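Wrist pose tracker 2.0 in the Latlow toolchain

The June release of Latlow replaces the wrist pose estimator used to convert hand recordings into end-effector trajectories. The old version solved each fiducial marker separately and averaged the results. The new one treats all markers on a wristband as a single rigid body and solves for one pose.
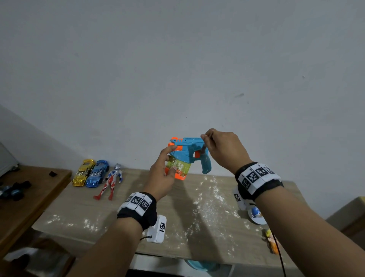 Both wristbands with markers facing the head camera.

Layouts are now read from a calibration file, one per band. Bands without a file fall back to the single-marker solver and are flagged in the log. On the Trendell benchmark set of 435 clips, the new solver lost track in 49, most of them during fast forearm rotation.
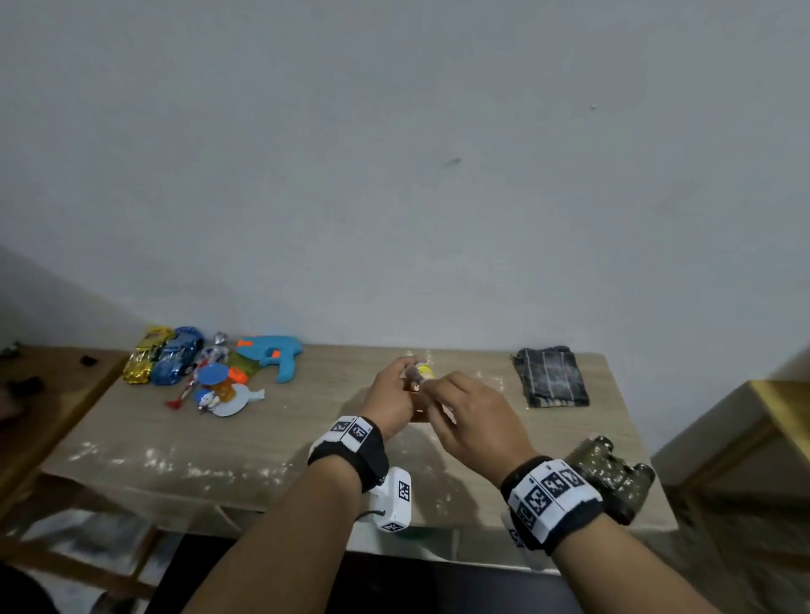 Occlusion handling moved from the tracker into the smoother. Gaps under 100 ms are interpolated; longer gaps are left open and passed to the planner as missing data. Two-handed work close to the table is the usual test, with both hands closing on one small object and the fingers hiding most of it. The wrist markers stay readable in that pose, so the hand trajectory holds while the object track drops out. Wavik, our object tracker, now accepts the wrist poses as a prior for this reason.
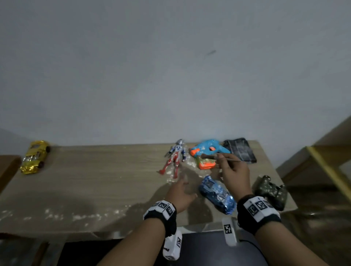
Latlow maintainer
Perception and Tooling, Lemaire

Tool use is still open. When a hand holds a brush, the wrist pose does not give the tip position, and the grasp offset has to be set by hand for each clip. An automatic estimate is in the development branch, with no release date. It currently assumes a rigid grasp and will drift if the tool slips.

Configuration files from 1.x load without changes, except that marker_size must now be given in millimeters. Rerun calibration before processing new recordings.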